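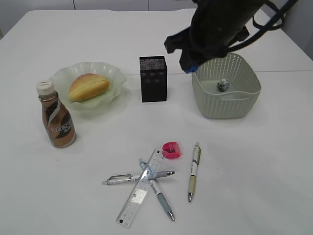 ## Chapter 2: Who Tidies the Bench?

I spent my first July at the Wendt packing site in Utbridge sorting returned desk sets by hand, and I was slow! Seventeen years on (yes, I'm still there) the arms do most of the reaching, and my old job has turned into something I'd have struggled to describe back then.

A pen lying across a ruler is easy for you and me. For an arm it's a proper puzzle — which one do you lift first? So people now spend their shifts setting out tables, watching, and stepping in when a grip looks wrong. At our Broltville site that took 90 minutes of training. Getting used to it took a lot longer.

In this chapter I'll look at what that swap does to a working day: the pace, the pay talks, and who gets asked when things go wrong.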